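Lavisura Kitchen Set for Robot Demonstrations: Review After One Season

We bought the Lavisura set to record teleoperated kitchen tasks for a manipulation policy. It is a small kitchen you assemble in a lab bay: stove, counters, cabinets with doors, and a box of cookware and props. We use it with a Franka arm, and this review covers the kitchen only. 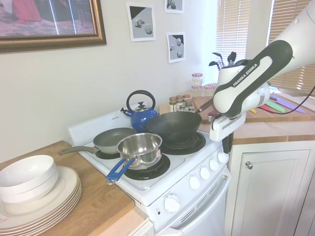
BRUSTBRIDGE, October. By Wen-hsiung Su

Setup took two people one afternoon. The instructions are adequate, though the page on leveling the stove is missing a step. Check the cooktop with a level before you calibrate anything. Ours was off, and we had to throw out the first 20 demonstrations.

The stove is the best part. The coil burners sit where you would find them at home, and a pan shifts on them a little when it is bumped, which a flat printed cooktop will never give you. We record four main tasks: move the wok, move the saucepan, lift the kettle, and turn a knob. An operator who has had some practice gets up to 70 usable episodes in a shift. Resetting the cookware between episodes takes longer than the episodes do.

The blue handle on the saucepan is easy to pick out from every camera we tried. The wok is harder. It is black, it sits on a black burner, and its handle is dark too. Our first policy reached for it well enough when the handle pointed to the back right and missed when we turned it. We recorded another 102 episodes with the handle at different angles and the misses dropped, but plan for that work from the start. 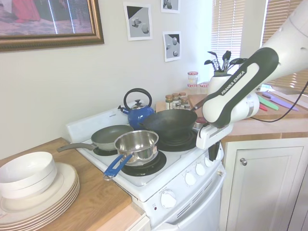

The colored knives are useful for language-labeled tasks such as "pick up the green one." They lie very flat, so a parallel gripper has trouble getting under them. We put foam tape under the handles. The stacked plates have the same problem, and we gave up on them as a grasping target and kept them as clutter.

Window light has more effect than I expected. Episodes recorded at 9 a.m. and at 4 p.m. look different enough that we now split each task between the two. If you keep the blinds shut all day, your policy may do poorly the first time somebody opens them.

Before this we used the Pravo tabletop kit, which costs less and packs into 2 cases. It is fine for pick-and-place on a bare surface. It has no back counter and no cabinets, and what we trained on it did not carry over well to a cluttered room. The Ševčík kitchen has better hinges than either, but replacement parts took too long to reach us.

Complaints: the cabinet knobs work loose, the box has no spare lids for the spice jars, and the printed parts list does not match what was shipped. I would still buy it again for a lab that plans to record every day. For a single short project, get the Pravo.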